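From: Crescencio Lozano
To: kerkeo-users
Date: Mon 12 August
Subject: Re: [kerkeo-users] Grasp scores dropping on dark cloth

Hi everyone,

Thank you for writing this up so carefully, and sorry for the slow answer. I wanted to try a few things on our cell at Stukham before opening my mouth, and the fold planner ate more of my week than I had set aside for it.

> We moved to the new Kerkeo perception node and the edge finder is now
> very shy on dark garments. Light shirts are fine. On dark trousers the
> grasp score falls under the threshold and the planner goes back to the
> search state over and over. Is anybody else seeing this, or is it our
> calibration? We are on the Pfeiffer branch, default config.

I don't think it is your calibration, so please don't tear that apart yet! We run brown trousers on the pale floor, one arm on the hem end and one on the waistband, and the overhead view finds the outline with no trouble at all. The drop shows up later, when the planner hands over to the wrist views and asks for a fold edge.
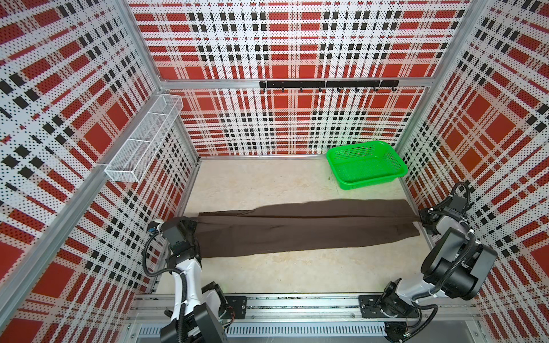

Does the edge finder use the same exposure setting for the fixed camera and the wrist cameras? By default it does, and you have to give the wrist cameras their own block in the config file if you want them handled separately.

That one took me far too long to find, I'm a little embarrassed to say. Once the exposure is split, look at the parameter called edge_contrast_min. It ships at 8, which suits light cotton nicely, but where one dark layer lies over another the step in brightness is tiny and the finder throws the edge away as noise. I set ours to 3 and the scores came back to 70 and above on the same garment
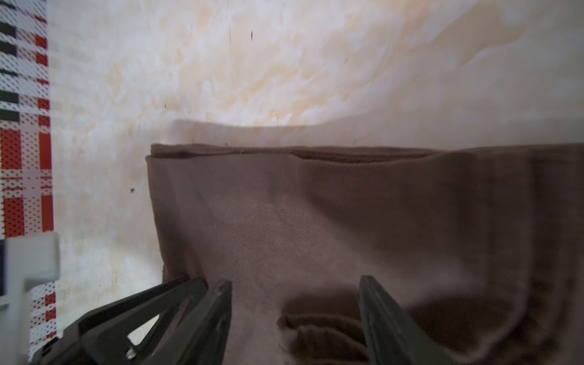 and stayed there through the whole afternoon, including the pinch near the top fold, where I had expected it to get jumpy. If you go as low as 3 you will probably pick up some weave as well, so turn on the smoothing pass – it is off in the Pfeiffer branch, for reasons that I'm sure made sense to somebody.

The other thing worth checking is the background mask. Our walls are plaid, and plaid is full of lovely straight high-contrast lines that an edge finder likes much better than trousers. With the wrist tilted up, the old mask let a good bit of wall through and the planner would happily propose a grasp on it.
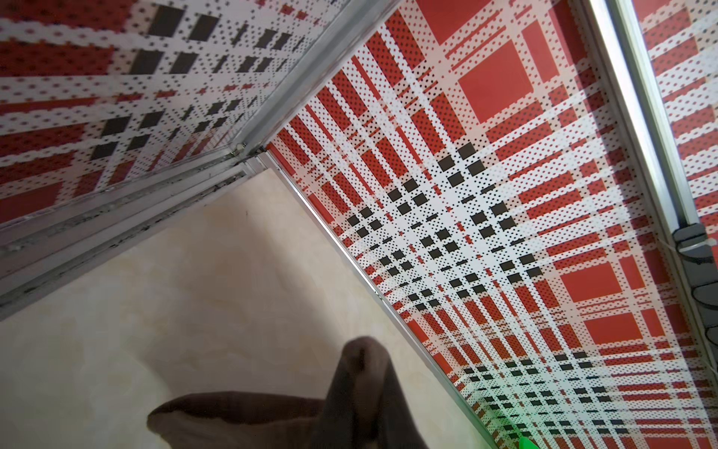
What fixed it for us was building the mask from the floor plane in the arm's base coordinates, so it follows the wrist as it turns. Jullton has a helper for this in the tools folder (floor_mask, I believe, though it may have been renamed). You need 4 corner points of the floor and that is all.

I'm hoping to send the config changes as a proper patch in September. Until then I'm glad to mail my file to whoever wants it, and if you try the lower contrast value on denim, please do write back, as I haven't run any myself.

Warmly,
Crescencio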